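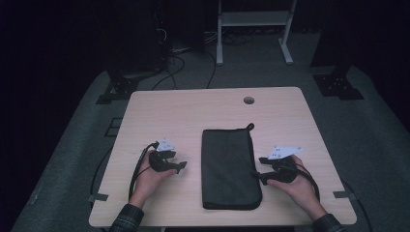 A flat pouch beats a bucket every time, according to one reader in Clarnmont who wrote in after our February column on cleaning kits. We put that to the owner of the Hodari workshop, who has been teaching people to look after their tables there for years and prefers to go unnamed.

"Oh, I agree completely!" she says. "A zippered case lies flat in a drawer, and it holds a towel if you fold it right. People bring me these enormous caddies – and all they needed was one good cloth."

Her favorite is yellow microfiber with a black bound edge. She washes 50 a month, never with cotton.

"Cotton sheds, and the lint gets into the pile and stays. Warm water, a little soap, no softener. I love how plush they come out."

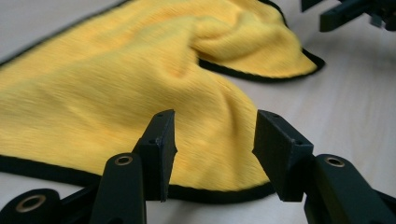
Folding and the pouch

She folds in half, then in half again, and tucks the binding inward. "You get a fresh side each time you turn it. I do a whole table that way, even a pale one where every smear shows." 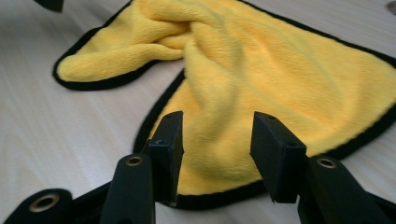 "And don't fuss over creases," she adds. "Shake it out, smooth it with your palm, start again. My beginners get it in one evening – it's such a nice thing to watch."

The next class is Sat 6 April.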